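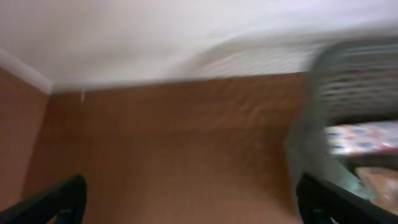 A basket beside the gripper, with patterned fabric in or just behind it, seen from the robot's own wrist camera.

The basket still has to be carried

1/1/22

The linen room at Bridside used to have a radio in it. I mention the radio first since it was the first thing to go, months before any job did. The firm that supplied the arm, Tikance, asked for a quiet room while its people were setting up, and afterwards no one brought the radio back. I worked at Bridside for long enough to know what was usually on it, and I still go in twice a month to help with the books.

Bridside is a residential home with its own laundry. There is nothing grand about the laundry. People's clothes come down in baskets, get washed and dried, and go back up folded, with the right name in the collar. The home has 12 laundry staff across its shifts, most of them part time. The promise made to them last April, in a meeting I sat through, was that a robot would take on the dull part and leave them the part that needs a person.

I have heard that promise in other places and I have never liked it. It assumes that somebody upstairs knows which part is dull. In this case the dull part was decided to be sorting and folding. The women and men who did the sorting and folding had not been asked, and several of them told me it was the best bit of the shift. You stand at the table, your hands know what they are doing, and you talk. You also notice things. A cardigan with the buttons done up wrong three weeks running tells you something about the person who wears it, and laundry staff have passed on that kind of thing to the nurses for as long as the home has been open.

What is left when you take the table away is the lifting, the stains, the heat and the stairs. The arm does none of these. It stays where it was bolted. So the baskets are brought to it and taken away from it by the same people as before, who now walk further, because the new station is at the far end of the corridor where the power supply is better.

I should be fair to the machine. It is patient, and on flat things it has improved. Pillowcases and tea towels come out well enough. Printed cotton nightdresses are another matter, as are thermal vests, anything with a tie at the waist, and socks. When it can't manage it stops and waits, and a light comes on, and somebody puts down what they were doing and walks over to sort it out. One member of staff described this to me as being called by a toddler. I thought that was hard on toddlers, who do at least grow out of it on their own.

The brochure has a figure in it, naturally. It says 2000 items a week. I asked what counted as an item and whether an item that a person had to finish by hand was counted too, and got an answer about averages. The home's own sheet for one week in the autumn, kept by the staff themselves in biro, came to 1685, and that included everything they had helped with. I don't say anyone is lying. I say that the first number is the one that went to the board and the second is pinned up next to the kettle.

Then there is the camera. The arm has a small one at its wrist, so that it can see what it is picking up, and it sees a good deal else on the way past: walls, ceiling, other people's washing. The staff wanted to know where those pictures go, how long they are kept and who looks at them. They are reasonable questions. Most of what they were told was that there was nothing to worry about, which is an answer to something they hadn't asked. I would like to see it written down, on one side of paper, in words that a person coming off a night shift can read.

The other side of the argument was put to me by a friend at Zerouali, a hotel laundry a good deal bigger than ours, where they have had machines of this sort for longer. Fewer bad wrists, she said, and less sick leave. I believe her. Repeating the same fold all day does harm people, and anyone who is sentimental about handwork should try 15 years of it. But at Zerouali they moved people round between jobs at the same time as the machines came in, and they gave them a longer break. I can't tell which of those changes saved the wrists, and I doubt anybody there can either. A longer break is a good deal cheaper than a robot.

At Bridside nobody has been sacked. That gets said at every meeting. Two people left in the summer and were not replaced, and the hours of a third were cut "for now". If you do it slowly enough it never has to be called anything. There is talk of a second arm, paid for through a scheme run by Cotano, with the lease spread so thin that it hardly shows in a month's spending. I have seen the papers. The lease is under equipment and the wages are under costs, and I wish more people would look at that and think about what it does to a budget meeting.

I am not asking for the thing to be unbolted. I would ask for three months in which the people who work beside it decide what it is given to do. Let them hand it the pillowcases and keep the nightdresses. Let them move it nearer the dryers, and pay whatever the electrician wants for that. Count the walking, and count the times the light comes on. If the sums still come out in favour of a second arm I will say so on this page.

And somebody could put the radio back. I asked about it again before Christmas and was told it would be looked into.

We use cookies to make this site work and to see which pages are read. By carrying on you agree to this. Manage settings | Accept all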